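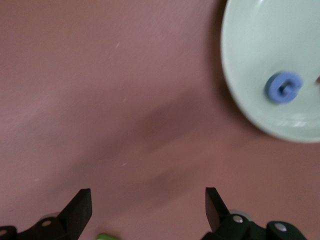
## Prindholm open day, notes before I forget

Went in May, got there late, parking a mess. Typing this on the train so excuse spelling.

Main thing for us was the tableware room. Pink tabletops, a dusty mauve sort of pink, matte. Pale mint green bowls. I'd have said no to that on paper and now I want it for the cafe. The green goes very soft against the pink. Wide shallow rim on the bowl, glossy inside, catches the light. Downside, small pale specks show up on that pink, so think about crumbs before we order.

Catalina Quezada did the talk. Fast, good, took questions the whole way thru. Minimum order is 300 pieces, mixed sizes ok. Too many for us alone. Could split with Brasmont if they're still redoing their upstairs?

Lead time 27 days, longer if you want your own glaze color. Samples go out 2 at a time, you pay postage.

## Other rooms

- Glaze store. Hot, didn't stay.
- Painemal had a stand by the stairs, trays mostly. Took a leaflet, lost the leaflet.
- Seconds shelf near the exit. Picked up 3 side plates, gray, fine.

Domingo Barrientos showed the packing area. Paper sleeves, no foam. He says breakages are down on last year, didnt get a figure.

Coffee ran out before four.

## To do

Ask Catalina for the tabletop finish name, forgot to write it down. Measure our shelf depth, the rims are wide. Call Brasmont.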